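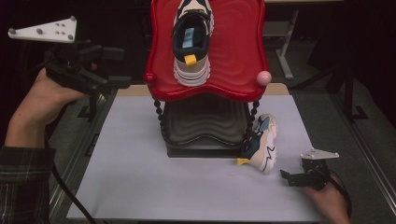 Short thread on small two-tier shoe racks, the kind that holds one pair or two at a stretch. I have been comparing them for the hallway at the Verdale apartment, where the wall beside the door is too narrow for a bench. The general question is how much of the footprint you get back by stacking. With the red and dark gray one the two tiers share the same wavy profile, and the upper one turns up at the corners, so the flat area for a sole is smaller than the outline suggests. A chunky sneaker sits on top, toe away from you, and its partner is on its side next to the base.

2/ Definitions first, so the replies stay useful. Footprint is the area of floor or table the rack covers. Usable tier is the part of a shelf where a shoe can stand level. Clearance is the vertical gap between the lower tier and the underside of the upper one. Product pages give the first and skip the other two.

3/ Clearance decides whether the lower tier is a shoe shelf or a place for keys. Low canvas shoes need very little. A running shoe with a padded collar needs a lot more than people guess, and the collar is the highest point, so measure at the heel. Boots are out of the question on anything with two fixed tiers.

4/ Measuring procedure I use. Stand the shoe on a flat surface. Lay a ruler across the collar. Measure from the surface to the underside of the ruler. Add a finger's width for getting the shoe in and out. Repeat with the tallest shoe you own that is going to live on the rack, which may not be the one you wear most.

5/ Length matters less. A toe can overhang an open-fronted tier without trouble. A heel overhang is worse, as most of the weight of a modern sneaker is behind the midpoint. If the shoe has to hang over something, let it be the toe.

6/ Raised rims. A rim keeps a shoe from sliding off and keeps grit off the shelf below. It also shortens the usable tier by its own width on every side. On a plain rectangular rack this is a small loss. On a wavy outline the loss varies from one place to the next, so make a paper template.

7/ Paper template: trace around the sole, cut it out, lay it on the tier. If it lies flat, the shoe will stand flat. If the paper lifts at the toe or the heel, the shoe will rock. This takes two minutes and has saved me one return so far.

8/ Vernon Chan asked whether ridges on a shelf are decorative. Mostly, I think. They do hold the sole off the lowest points of the surface, so there is some air under a damp shoe. They also collect sand. A smooth tray wipes clean in one pass. A ridged one needs a brush, and the brush has to follow the ridges.

9/ Cleaning routine at my place, for reference: dry brush first, then a cloth with dish soap, then a dry cloth. Never the wet cloth first. Wet grit in a groove turns to paste and you will be there for half an hour with a toothpick.

10/ Gloss finishes. They show dust in side light and scuffs in any light. Dark soles that leave marks on gym floors will leave marks on a gloss shelf as well. Most of these come off with a pencil eraser. Try it on the underside before you try it on the top.
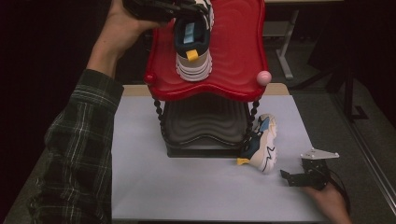

11/ Back to order of loading. With two shoes and two tiers there is a choice: both on top, or one above the other. I load the lower tier first. The reason is reach. Once the upper tier is occupied you are working under it at an angle, and the shoe going in below tends to catch its collar on the edge above.

12/ For the lower tier, tilt the toe down, slide it in, then drop the heel. For the upper tier, hold the shoe at the heel and set the whole sole down together. If you set the toe down first and let go, a thick sole can roll on the rim.

13/ Heel tabs. A loop or a tab at the back is the best handle on the shoe for this job. If it is a bright color you can also find it in a dim hallway. Face the heels outward and you can grab both without bending down to look.

14/ The argument for toes outward is that it looks better from the door. Marleny Alvarado holds this position firmly and has arranged her entire entryway in Lyons on that basis. I have no technical objection. It costs one extra wrist turn per shoe.

15/ Corner supports. Two kinds in general: straight posts, and anything with a shape to it. Straight posts are easy to clean and dull. Shaped ones, such as beads or turned profiles, take up a little more width where the shoe goes in, and you will hit them with the laces. Tuck the laces inside the shoe before loading.

16/ Check the supports for wobble before anything goes on the rack. Press down on one front corner, then on the rear corner diagonal to it. If the opposite pair lifts, something is uneven, either the rack or the floor. Turn the rack a quarter and repeat. If the lift moves with the rack, it is the rack.

17/ If it is the floor, felt pads. Stack two under the low corner, no more than that, or they shear off sideways the first time somebody kicks the rack. Somebody will kick the rack. It is by the door.

18/ Numbers, as I was asked. The narrow wall in Verdale is 70 cm wide including the baseboard return. The old rack was a long single-level thing, which blocked the closet door. Two tiers get the same shoes into half the floor width, less whatever the rims take.

19/ I keep a spreadsheet of shoe dimensions, begun on January 7, 2019, when I moved and had to decide what was coming along. It is up to 166 rows. A row is one measurement and a pair takes several, so please stop asking whether I own that many shoes.

20/ Columns: pair, sole length, sole width at the widest point, collar height, weight, rack position. The width column turned out to be the useful one. Thick-soled sneakers flare at the heel, and two of them side by side need more shelf than the labeled size would lead you to expect.

21/ You can recover a little of that width by staggering. Push one shoe forward until the widest part of its heel sits beside the narrower middle of the other. It looks untidy. On a small tier it can be the difference between fitting and not fitting.

22/ The other approach is head to tail, one toe forward and one toe back. It works for narrow shoes. For anything with a flared sole the gain is small and you end up with one heel at the back, where it is awkward to reach.

23/ Do not store shoes on their sides as a permanent arrangement. For a minute while you sort things out it does no harm. Over a whole winter the upper takes a set and the collar folds inward. I have one pair from the last move that still leans.

24/ Damp shoes. Put them on the lower tier only. Water from a shoe on the upper tier runs to the lowest point of the shelf and then goes wherever the shape sends it, including into the shoe underneath. In February I take the insoles out and stand them against the wall overnight.

25/ On the brand question: two people recommended the Fonis racks. I have not measured one, so I have nothing to say about them. If you own one, post the clearance between tiers and the inside width between the supports, and I will add it to the sheet.

26/ The Rirkasberg one that was mentioned in the replies is a wall-mounted rail. Different category. A rail is fine for heels and sandals with a strap. A heavy sneaker hung by the collar will stretch it.

27/ Placement. Leave a hand's width between the rack and the wall on the side you load from. People push racks into the corner and then scrape their knuckles each time they go for the inside shoe. If the gap bothers you, that is where the shoehorn goes.

28/ Height off the floor: a low rack on a low table or a bench is easier to load than the same rack on the floor. The trade is stability. Put something with grip between the two surfaces. Shelf liner cut to the outline of the base is enough.

29/ Vernon wants to know if the paper template can be reused for the next pair. Only if the sole is the same. Two pairs of the same labeled size from different makers can differ enough to matter at the rim. Trace each one and write the name on it. Mine are in a folder.

30/ Correction to 15: Marleny points out that tucking laces inside the shoe every day wears the lining at the tongue. She is right. Loose knot on top, ends pulled short, then load.

31/ Still open: whether to put a liner on a ridged tier or leave it bare. A liner gives back a flat surface and is easy to wash. It also hides the ridges, and then there was little point in having them. I have cut one from scrap and will leave it in for a few weeks before posting measurements.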